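Gripper pads: check the glue line before each shift

We lost most of Monday at the Cidlow site to a pad that came loose. One of the hand-held grippers had been dropping small boxes since the morning, and the operator put it down to a weak squeeze. Octavio Arango opened it up at lunch and found the ribbed pad on one finger had slid forward along the plastic. The fingers still closed all the way, so the width reading looked normal and no alarm came up.

The bad part is the data. The tool had logged 56 pickups by then, and Gülizar Türkmen has gone through them one by one. She marked 23 as slips. Those are out of the set and will be recorded again.

The pads come from Rengifo and are rated for 4,000 closes. Our log shows this pair had done just over 1,000. We think the fingers were wiped with solvent before the glue had cured – the bottle was on the same bench – but we can't prove it. Rengifo has asked for the finger back and we are sending it this week.

Pickups from the floor are where a loose pad is most likely to show, as the fingers come in low and the pad tip takes the load. 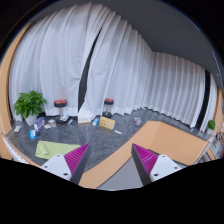
Until we hear from Rengifo, please push each pad sideways with your thumb before you start. If it moves at all, tag the tool and take a spare from the Plirkis cabinet. Do not glue it back yourself. Changed pads go in the log with the time and your initials, and Gülizar will check the entries on Friday.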